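Manual lens on adapter: shutter won't fire in aperture priority

Posted 8th January by Geum-ok Bae

I have a Teixeira mirrorless body and a Tirley adapter for older manual-focus lenses. In M the shutter releases normally. In A the body shows no aperture value and the release is locked. The adapter has no contacts. Firmware was updated in November and I believe A worked before that, but I'm not certain. Is there a setting for this, or do I need a chipped adapter?

Remigiusz Kozłowski

You don't need a chipped adapter. Without contacts, the body reads the mount as empty and applies the "release without lens" setting. On this series it is stored separately for each exposure mode, and a firmware update resets it to Off in everything except M. Set the mode dial to A, open the custom menu, page 4, and turn it on. Repeat for S if you use it.

The aperture display will stay blank. Metering is stopped-down, so the body only adjusts shutter speed — set the f-stop on the ring. With stabilization on, enter the focal length by hand, or the correction will be wrong. Turn auto ISO off while testing, then point at a plain, light surface indoors and close the ring one stop at a time. Shutter time should double at each stop, within about 9 percent. I ran mine at ISO 500 and it tracked down to f/11.
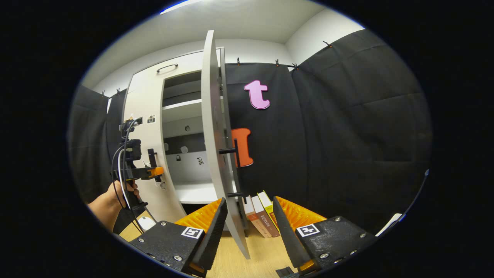

White cabinet, door open.

gudarard_user

same problem on mine, bought the Galluvport adapter with the chip and it went away. costs more though. didn't try the menu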